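Forum Santé et Forme - Urnville
Accueil > Activité physique > Cardio et perte de poids

Marche rapide ou rameur quand on a le genou fragile ?

Posté par pommeverte38

Bonjour à tous,

J'ai 52 ans, je travaille assise toute la journée et mon médecin m'a demandé de bouger davantage. Mon cholestérol est un peu haut, la tension reste correcte. Je n'ai jamais été sportive. Depuis le mois de mai je marche le soir après le repas, une demi-heure, sur le chemin plat qui longe le canal. Cela se passe bien, sauf que mon genou droit devient sensible dans la descente près du pont, et le lendemain matin dans l'escalier.

Une collègue me propose son rameur, un Fevero d'occasion, pour 300 euros. Je l'ai essayé 3 fois chez elle. Je n'ai rien senti au genou mais j'avais le bas du dos raide en sortant. J'hésite donc entre garder la marche en changeant de parcours, acheter le rameur, ou faire les deux. Est-ce que dix minutes de rameur valent une demi-heure de marche pour le cœur ? Et faut-il enlever montre, bagues et boucles d'oreilles pour ramer ? Ma collègue dit que oui, moi je garde toujours les miennes.
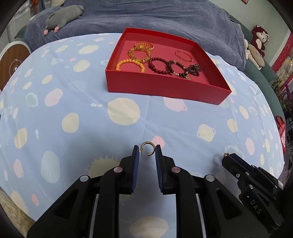 Petite créole dorée, dessus texturé

Je précise que je n'ai pas d'arthrose connue, la dernière radio était normale. Merci d'avance.

2 réponses de plus que la semaine dernière dans cette rubrique - Trier par : les plus utiles

marcheur_du_soir
Membre depuis 6 ans - 669 messages

Bonjour,

Je réponds dans l'ordre.

Pour le cœur, ce qui compte est le temps total passé à un effort où l'on respire plus vite tout en pouvant encore parler. Dix minutes de rameur à bonne allure font travailler plus de muscles que dix minutes de marche, mais elles ne remplacent pas forcément une demi-heure. Le repère habituel pour un adulte est de 150 minutes d'activité modérée par semaine, ou 75 minutes si l'effort est soutenu. Avec vos sorties du soir, si vous marchez d'un bon pas cinq fois par semaine, vous y êtes déjà.

Pour le genou, commencez par supprimer la descente. C'est elle qui charge l'articulation, beaucoup plus que le plat. Si la gêne est toujours là après deux ou trois semaines sur terrain plat, ou si le genou gonfle, retournez voir votre médecin ou un kiné avant d'acheter quoi que ce soit.

Pour le dos, la raideur vient souvent du geste. Les débutants tirent avec les bras et arrondissent le bas du dos en revenant vers l'avant. L'ordre est le suivant : on pousse avec les jambes, on ouvre le buste, puis on tire la poignée vers le bas des côtes. Au retour on fait l'inverse, bras, buste, jambes. Réglez la résistance assez bas au début et arrêtez-vous à cinq minutes. Si le genou tire en position repliée, ne venez pas jusqu'au bout du rail.

Pour les bijoux, les bagues sont à retirer, elles pincent la peau contre la poignée et donnent des ampoules. Un bracelet peut gêner le poignet. Des petites boucles d'oreilles ne posent pas de problème particulier sur un rameur. De grands anneaux peuvent s'accrocher à une serviette ou à un casque audio.
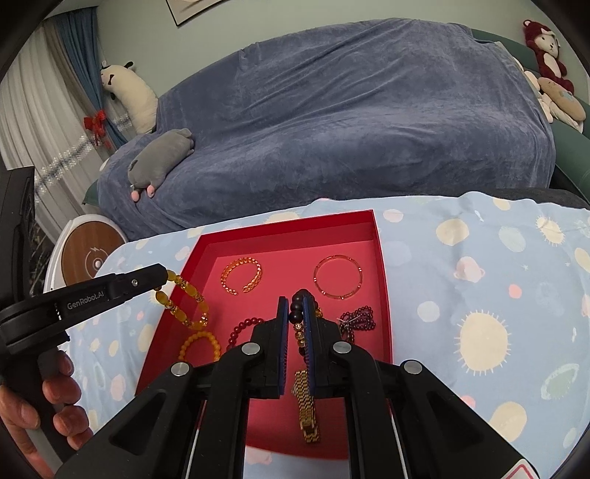 Bracelet de perles et boîte rouge sur la table

À 300 euros, demandez à voir l'état de la sangle ou de la chaîne et faites rouler le siège à vide. Il doit aller au bout sans à-coup. Mesurez aussi la pièce, un rameur prend plus de deux mètres de long une fois déplié.

Cette réponse a été jugée utile par l'auteur du sujet.

tisane_et_baskets
Membre depuis 1 an - 12 messages

Moi j'ai un vélo d'appartement Plakwood et j'en suis contente, pas mal au genou, pas mal au dos. Je regarde une série en même temps. Le rameur j'ai essayé à la salle Vasseur et je n'ai pas aimé du tout. Après chacun son truc. Pour les boucles d'oreilles je les laisse aussi, sauf à la piscine où j'en ai perdu une. 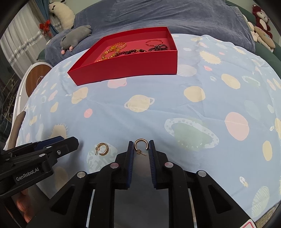

ACTIVITÉ PHYSIQUE > REPRISE APRÈS 50 ANS

grand_braquet
Membre depuis 3 ans - 88 messages

D'accord avec la première réponse sur la technique. J'ajoute deux choses.

Avant une reprise avec du cholestérol, parlez du rameur à votre médecin, il jugera si un électrocardiogramme d'effort est utile. La marche et le rameur ne demandent pas la même chose au cœur, surtout si on se prend au jeu du compteur.

Ensuite, gardez la marche quoi qu'il arrive. Un appareil à la maison finit souvent plié derrière une porte - le mien y est resté tout un hiver. Deux séances de rameur et trois marches par semaine, c'est déjà un bon rythme. Ajoutez un peu de renforcement des cuisses, par exemple se lever d'une chaise sans les mains, dix fois, si le genou le permet.

Sujet consulté 1,344 fois
Signaler un message - S'abonner à ce sujet - Retour à la rubrique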